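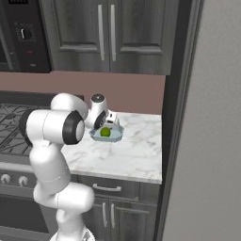 Rastaveo kitchen sim, arm over the blue bowl

Anyone using the Rastaveo kit? Trial ends Friday. Mine goes for the green thing in the bowl and stops short, 2 tries out of 15 work. Worth paying for?
Mayu Chiba

Check the grip height first. Default is set for taller stuff, drop it 5 mm. Went to 84 percent for me after that. Id pay, the kitchen scenes alone save weeks.
Vilmos Győri

same problem here, gave up. suport never wrote back
Hipólito Leiva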